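Goltberg Flowers – Frequently Asked Questions

Do you deliver on Tuesday?
Yes, every week. Please order before 10 in the morning.

Which places do you reach?
Goltberg and Skondik. For Rowlands we ask a minimum order of 145.

How long will my flowers stay fresh?
It depends on the kind. Change the water every 2 days and cut the stems a little each time. 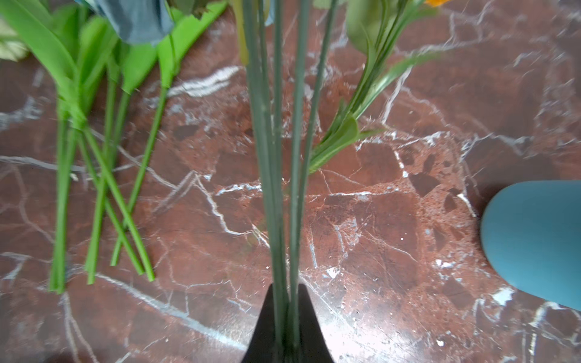
Can I cancel my order?
Yes, until the evening before – after this we can only change the card text.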